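About Gumton

Gumton is a textile care and upholstery testing company. We measure how fabrics hold up to washing, rubbing, light and daily use, and we write the care instructions that go on the finished product. Our clients are small clothing labels and furniture makers.

The company has two departments. Garments handles shrinkage, color loss and seam strength. Upholstery handles abrasion, pilling and dye transfer from clothing to seat covers. Each sample is logged on arrival, conditioned overnight and tested in the order received. 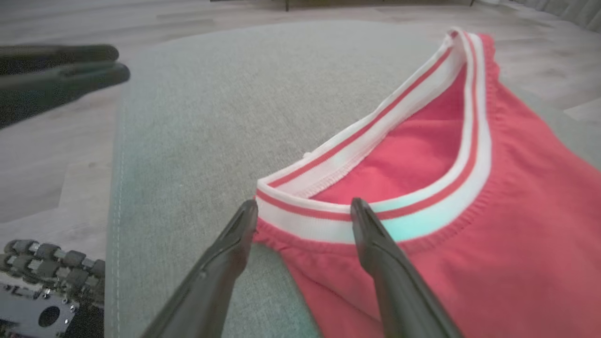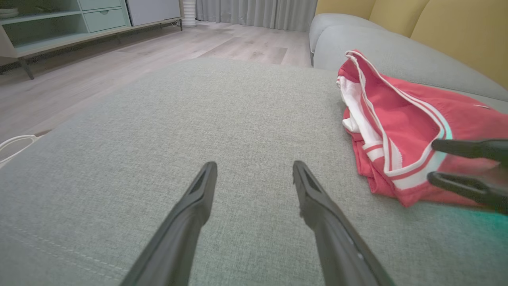

Red garment on light gray upholstery (first); woven cushion fabric at close range (second).

Standard reports are issued within 30 working days. Each report lists the test method, the number of cycles and the grade for every sample. Samples are kept for 100 days after the report is sent, then recycled unless the client asks for their return. Results apply only to the samples supplied.

Related
Oddsson wash cycle: settings and load limits
Itamura rub test: how grades are assigned
Fulto sample form
Care label wording, July update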